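Can a machine do it yet? Sorting packets into trays

Part of the Clovard household tips pages. Last revised in February.

Small packets collect in every kitchen: condiments, sweetener, soup powder, the sachets that come with takeout. Sorting them is a ten-minute chore by hand. It is also a fair test of home automation, as it combines thin film, glossy printing, mixed sizes and a cramped work area. The notes below cover the hand method first and then the state of the machines.

Sorting by hand

Clear a patch of counter and set out two shallow trays with raised rims. The rim matters more than the material. Packets slide over one another easily, and a flat board lets the stack creep.

Open the bag at the top with both hands, one on each side of the mouth, and keep slight outward tension on the film. A slack bag folds over its contents and the packets catch on it. Take the packets out as a bunch, narrow ends first, and square them against the rim. Leave anything doubtful outside the trays until the end.
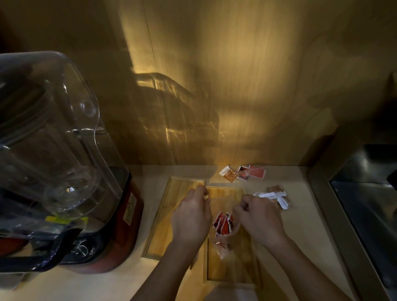

Opening a clear bag of condiment packets over the trays, with loose packets set out behind.

Check each packet for leaks by pressing lightly at the center. A sound packet pushes back evenly. Throw out any that feel flat on one side, and wipe the ones that were next to it.

Where machines stand

We divide the chore into four operations and rate each one separately. A single rating for "sorting" would hide the weak points.

1. Picking up a single packet from a flat surface. Mostly solved. A suction cup lifts a filled packet well if the face is smooth. Fingers do worse, as there is little edge to get under. Expect double picks where packets overlap.

2. Reading the packet. Solved for flat, well-lit packets and unreliable otherwise. Gloss is the main trouble. A highlight across the printing removes the part the camera needs, and a clear outer wrapper adds a second set of highlights. Diffuse light from two sides helps more than a better camera.

3. Placing in a tray. Solved for a loose drop. A neat fanned stack is another matter, as each new packet shifts the ones under it. Programs that push the stack against the rim after every few packets give better results than programs that try to place each one exactly.

4. Opening the bag or wrapper. Not solved at household prices. Clear film is hard to see, and its shape changes at every touch. The two sides of the mouth cling together and must be separated before anything can be pulled. A person does this by feel, rubbing thumb against finger until the layers slip. Few grippers have a fingertip that can detect the slip.

Shop-floor packing lines avoid the fourth operation by cutting the bag and dumping it. The method is fast and suits a line handling 2,000 packets of one kind. It suits a kitchen poorly, where the bag may hold 12 packets of several kinds and the counter is shared with other things.

Trial notes

The Hemport tabletop arm was set up with the Plustalora suction kit and given loose packets only. It cleared the pile with a few double picks and one packet dropped behind the tray. Setup took about 2 hours, most of it spent on lighting. When the same packets were returned to a clear bag, the arm could not find the mouth of the bag and the trial was stopped.

The Gál two-finger gripper was tried on the bag alone. It took hold of the film without trouble but gripped both layers together each time. Rubber pads on the fingertips made no difference. A bag held open in a wire stand could be emptied by either device, though a person had to put it in the stand.

Preparing the counter

The following applies to hand work and to any machine you may try.

Keep trays clear of reflective appliances where possible. A blender jar or a clear cover throws bright streaks and curved shadows on the surfaces near it. Eyes ignore these. Cameras often report them as objects.

Use trays in a plain color that contrasts with the packets. Red and white printing stands out well on light wood.

Leave a hand's width between the trays and the wall. Rejected or unsorted packets can go there in a single row, with as little overlap as the space allows.

Collect empty film as you go. A clear scrap lying on a pale counter is easy to miss, and a suction cup that picks one up will seal on it and report a good pick.
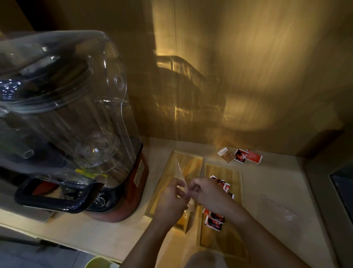

What to buy now

For packets alone, nothing. Two trays and a free stretch of counter do the job. If you already own a tabletop arm, use it for the loose packets and open the bags yourself. Ratings on this page will be changed when a device under test opens an ordinary clear bag without a stand.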